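Speaker notes - Letting a spare room without losing your weekends
Rendville Landlords' Evening, 13/01/2023

Slide 1 - Title
Say hello, thank the library for the room. Mention that the handout is on the chairs and has the same headings as the slides. Questions at the end, please, except about tax, which I will not be taking.

Slide 2 - Why I am talking about this
I have let the back bedroom of my house in Zadgate for six years. In that time I have had good lodgers, one very bad one and a long empty spell. Most of the trouble came from things I had not written down.

Slide 3 - Money in
Show the figures for the last full year. Rent received was 2681 pounds, as the room stood empty until September. Costs were 495 pounds, mostly cleaning and a new lock. Point out that these are my own figures and theirs will differ. Bills are included in the rent. I tried splitting them once and it led to arguments about the heating.

Slide 4 - Before you advertise
Tell your insurer. Tell your mortgage lender. Check the smoke alarms on each floor. If you rent your own home, get written permission from your landlord first. Pause here, as people usually want to write this down.

Slide 5 - The advert
Say what the room costs, what is included and how long you want someone for. I use the Bomier noticeboard and a card in the window at Guerreiro's. The card brings fewer replies but better ones. Read out the short advert, then the long one. Ask which they would answer.

Slide 6 - House rules
Keep to one page. Guests, kitchen, laundry, parking, notice. Go through it together on the first evening and both sign it. Mine says no washing machine after ten - put in whatever matters to you.

Slide 7 - The room itself
A decent bed matters more than a desk. Plain bedding in a pale colour is easy to match when you need to replace one piece.
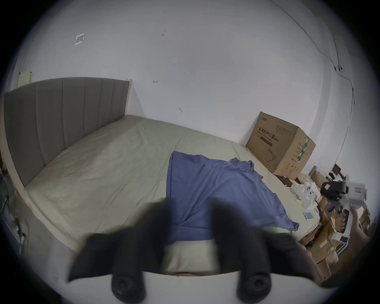
Photo: author's own

Buy 2 sets of everything, so one can be in the wash. Use a mattress protector from the first day. Take dated photos of the walls and floor before anyone moves in and send the lodger a copy.

Slide 8 - When it ends
Agree the notice period at the start. Return the deposit promptly, with a written list if you keep any of it. Change the door code.

Slide 9 - Questions
Leave this slide up with the contact details. Stop at half past for the tea.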